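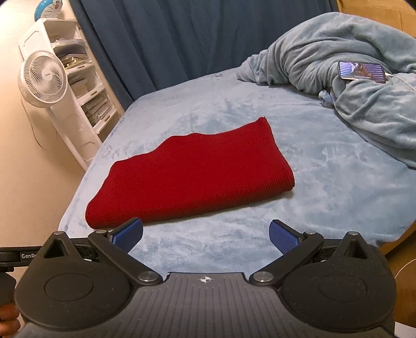

Figure 3. A bed with a plush sheet, a folded red knit cloth and a blanket, with a standing fan in the room behind.

4.2 What people put on their beds in warm weather

I went into this part of the study expecting a simple story about temperature. Warm room, fewer layers, done. The diaries from Clurosley didn't cooperate! Of the 299 people who sent one back, 226 kept at least one blanket on the bed all through May, and plenty of them wrote that they slept worse without it, even on nights when they kicked it off before midnight.

Plush sheets (Figure 3) gave me the most trouble. I had lumped them in with flannel when I set up the coding sheet, and that was a mistake I only caught on the second read. People talk about the two in very different ways. Flannel gets put away when the heating goes off. Plush stays on, and the word that keeps turning up next to it is "soft," hardly ever "warm." So I went back and recoded all 976 diary entries with plush as its own category, and the tables in this section use the new codes. The older numbers in the Dender pilot report use the old ones, so please don't compare them line by line.

Fans are the other half of this. I asked about them in one question near the end of the Unik survey form, and I wish I'd given them a whole page. A fan lets you keep the covers you like. Several people told me more or less exactly that, and one wrote a long and very funny paragraph about running the fan on high under a winter comforter. I don't have a good measure of air speed at the pillow, so all I can report is whether a fan was used on a given night and for how long.

There's also the matter of small knit pieces, which I coded as "extras." Bárány's scale has no slot for them. People drape them over their feet or fold them up in the middle of the bed in the daytime, and whether that counts as bedding is a fair question. I counted them only when the diary said they were used during sleep. Section 4.3 gives the results with the extras left out, and the overall pattern barely moves.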